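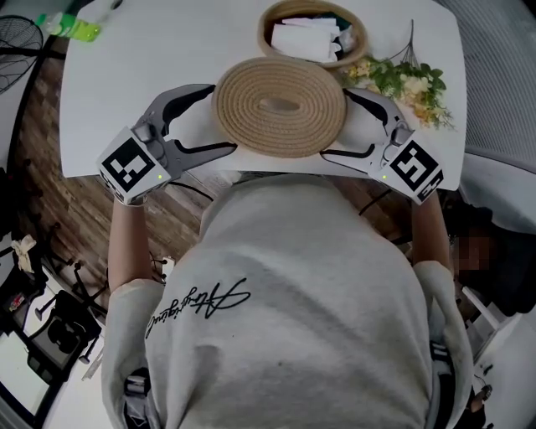 手持式夹爪的比较试验,首先要解决的是位姿基准问题。两只夹爪若没有统一的参照,所得轨迹便无法在同一坐标系内对照,后续关于开合时机、接近角度的讨论也就失去依据。本课程采用外部标记法:夹爪壳体上固定黑白方形标记,由上方相机读取。标记须朝上,操作者的前臂与肩背不得遮挡。双手从左右两侧向圆形编织垫靠拢时,两枚标记均露在前臂前方,这一姿态可作为本讲双手操作的参考起始姿态。编织垫中心有一椭圆形开口,外缘为盘绕的绳圈,夹持点应选在外缘,不宜选在开口附近。

第三讲 手持夹爪与相机布置的对比试验
阅读时间:9分钟

一、本讲目的

本讲承接前两讲关于末端执行器分类的内容,要求学员在同一工作台上完成两种手持夹爪的对比,并提交书面记录。对比对象为Clareo型与Maddocks型。二者均为双指结构,差别主要在指形、指尖刚度及扳机行程。控制与记录统一使用Zilar控制器,各组不得自行更换固件。

试验大纲由Carys Vaughan拟定,经Hollitport实训中心教学组审定。大纲中的术语与第一讲讲义一致,未作说明者从其定义。

二、试验前检查

1. 确认夹爪指示灯状态。指示灯未亮者不得进入试验,应先报指导教师处理。
2. 检查标记表面有无划痕、卷边及反光。标记与壳体之间不得松动。
3. 空载开合夹爪3次,观察两指闭合时是否对齐。
4. 相机画面应覆盖工作台全部操作区域。操作者就位后须再次核对画面,身体前倾时头肩容易进入视野中央。
5. 整理线缆,使其不妨碍双臂移动。

检查结果填入记录表甲栏,由同组学员复核签字。

三、操作对象的选择

本讲所用物品分为扁平件、柔性件和细长件,三类物品对夹爪的要求差异较大。

扁平件以编织餐垫为代表。餐垫贴合台面,厚度小,指尖需从边缘切入。长弯指在此类任务中接触面较大,但指尖过厚时容易将垫子推走。学员应分别记录单手夹持与双手对夹的结果,两者不得合并统计。

柔性件以折叠布料为代表。布料夹持后形状改变,仅凭指间开度难以判断是否夹稳,评分时应结合相机画面。从篮中取布时,还应注意夹爪壳体与篮沿的间隙。

细长件以仿真花枝为代表。花枝茎细而分散,夹持时常出现一次夹入多枝的情况。凡多枝夹入,均记为“未按指定取件”,不记为成功。花朵受压变形者另行注明。

塑料瓶等圆柱形物品不列入正式评分,可用于练习。瓶身横放时会滚动,练习时由同组学员注意台面边缘。

四、试验步骤

(一)操作者站于工作台一侧,双手各持一只夹爪,在起始姿态停留2秒,以便控制器写入基准帧。

(二)听到指令后开始接近目标。接近过程中手腕应尽量平稳,壳体翻转角过大时标记会丢失,该次数据作废。

(三)夹住物品后抬离台面,保持片刻,再放回原处。放置时先接触台面,后松开夹爪。

(四)每种物品完成规定次数后更换夹爪型号。更换后须重新执行第二节的全部检查。

(五)操作者与记录者互换,重复以上步骤。

五、相机布置的比较

除夹爪外,本讲还要求比较两种相机位置。俯视布置时光轴与台面成90度,标记形状畸变较小,便于解算平面位置;其不足在于高度方向分辨能力较弱,且容易受到操作者身体的遮挡。斜视布置可以较好地观察指尖与物品的接触,但远侧标记成像偏小,双臂交叉时两枚标记可能相互遮挡。

学员应就每种布置分别统计标记丢失的帧数,并注明丢失发生在接近、夹持、抬起还是放置阶段。5月班的示范数据共1778帧,已存入课程目录,供各组核对统计方法。示范数据不得并入本组结果。

六、记录与评分

每次操作记录以下内容:夹爪型号、物品类别、相机布置、是否成功、失败原因。失败原因应使用讲义附表中的代码,确有必要时可附文字说明。“操作不熟练”不得作为失败原因填写,应写明具体现象,例如指尖滑脱、物品移位、标记丢失、过早松开。

评分以记录的完整与准确为主,成功率不直接计入成绩。两种夹爪的优劣判断须有本组数据支持,并限定在所用物品范围之内。例如,在扁平件上得到的结论不得推广至细长件。

七、讨论题目

1. 长弯指在双手对夹圆形扁平件时,左右两指的受力方向有何差异?单手夹持时应如何补偿?
2. 若标记改装于壳体侧面,俯视相机与斜视相机的读取条件各有何变化?
3. 扳机行程较长是否有利于柔性件的夹持?请结合记录中的失败原因说明。

书面记录于下一讲开课前交至指导教师处。逾期者须重新预约工作台,并补做第四节第(一)至第(三)步。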